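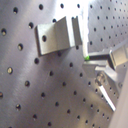 Questions I keep getting about the Plenurport amateur fight night

I coach at Nesteno, a small MMA gym, and I help match the bouts for our September show, so my inbox fills up fast. These are the ones I answer most.

Do I need fights on my record to get on the card?
Nope! First-timers are welcome. I do want to hear from your coach, though, and I want to know you've been sparring for real (hitting pads in the garage is great, but it isn't sparring).

How long are the rounds?
Amateur rounds are three minutes, three of them, with 90 seconds in between. Title bouts get the same, whatever your cousin told you.

When are weigh-ins?
The morning of the show, at 8. You get one pound over and then you're out running in a hoodie. Please don't cut 20 pounds for an amateur fight. I've pulled people for that and I'll do it again.

What gloves do I bring?
None, we hand them out. Bring your own mouthguard, cup and shin guards.

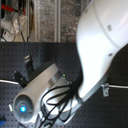
Can my friends get tickets at the door?
Maybe. The hall holds 850 and we came very close last year. Online is safer, and fighters get a code to pass around.

Who picks my opponent?
Me and Chak-lun Kwok, mostly over a lot of coffee and arguing. If you don't like the match, say so early and we'll look again, no hard feelings.

Will there be video?
Yes, Vureo is streaming the whole card, and you'll get your own fight as a file within a week or so.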